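Workshop notebook, 5 December 2025

Wax finish on cotton, second batch

Carried on from the July trials. The first batch went stiff at the folds and left a white bloom wherever the cloth was creased, so the wax share has been cut and the oil raised. Base cloth is the same Irkton plain weave, unbleached, scoured once and pressed flat. No size left in it as far as the drop test shows: water soaks in at once across the full width.

Mix

Beeswax 630 g, Tallex oil 199 g, pine resin 100 g. Resin crushed fine first and melted alone on the low ring, then wax, then oil in a thin stream. The resin took far longer than the wax to go clear. There were still a few grains at the bottom of the pan at pouring, which were left behind with the last spoonful. Next time sieve the resin before weighing.

The Nundix plate thermometer reads high compared with the glass one. Used the glass one throughout. Somebody should write the offset on the plate itself, as the label has come off again.

Coating

Nine strips cut along the warp, edges pinked. Brushed on one face, then ironed between two sheets of baking paper until the back darkened evenly. Strips 1 to 4 had one coat. Strips 5 to 9 had a second coat after cooling. Strip 6 slid under the iron and has a thick ridge at one end; keep it, but leave it out of the weighing.

Colour is warmer than the first batch, most likely from the resin. On the unbleached cloth it does no harm. On a printed cloth it would pull the whites towards cream and dull any blue. Greens and browns should stand it well enough. Would not put it on anything with a clean white ground until there is a paler resin to hand.

Fold test

Single-coat strips folded and pressed under the iron block overnight. Faint line at the crease, gone after rubbing with a thumb. Double-coat strips show a clear line that stays, though without the bloom seen in July. Tack is slight on both. Smell of resin still strong, worse on the double-coat strips.

Drip test on single coat: beads hold, back stays dry. Lemon juice left a dull ring. Not yet tried with tea or hot dishes. A cloth for daily meals will see all of these, fruit included, so the acid mark matters more than the crease line.

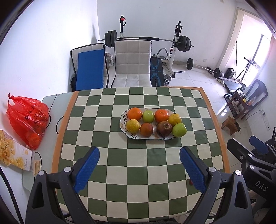 To do

Repeat the lemon test on strips 2 and 3, wiping one at once and leaving the other for an hour.

Ask Salinas whether the pale resin is sold in small bags. The last price was for a full sack.

Weigh the strips again once the smell has gone, and work out pick-up per coat.

Try one strip ironed from the back. The front is slightly streaky along the brush line.

Clean the pan while warm. It was left to set last time and took most of a morning.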